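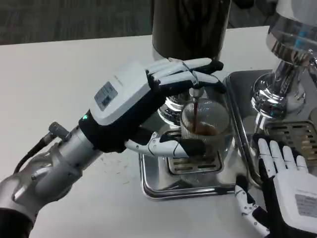
The left hand holds the glass while the coffee runs. The right hand waits its turn.

Zdenka Berisha drinks her coffee black, and she does not care much who makes it. For her project at Kurarix, the interesting part is the glass.

"Metal parts are easy for a robot to hold," she says. "Glass is smooth, and the camera looks straight through it. So the fingers must know things which the eyes cannot tell them."

Her group teaches a two-handed robot by demonstration. A person guides the arms through the whole task, and a program called Kanaan learns from the recordings how the joints should move next. The team gave it 600 demonstrations, recorded in the course of one spring. Almost 100 of them were later thrown away, as the person had hesitated too long before closing the hand, and the robot had learned to hesitate also.

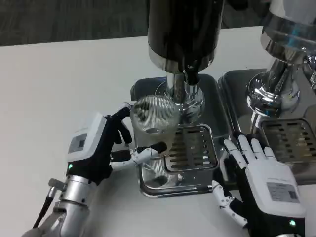
Learning when to wait

Most work of this kind teaches movement. Ziad Salameh, who wrote the larger part of the training code, became more interested in the opposite. When coffee is running, the correct action is to hold the glass and do nothing – and a learned program is surprisingly bad at doing nothing. In the early versions the arm began to drift after 2 seconds.

His solution was to let the program look further back in time, so that it remembers in which stage of the task it is. The drift became much smaller after this change. He is still not satisfied with the thumb, which sometimes presses harder than it needs to.

The next task is already chosen: a second glass, with thinner walls. Berisha has bought a full box of them.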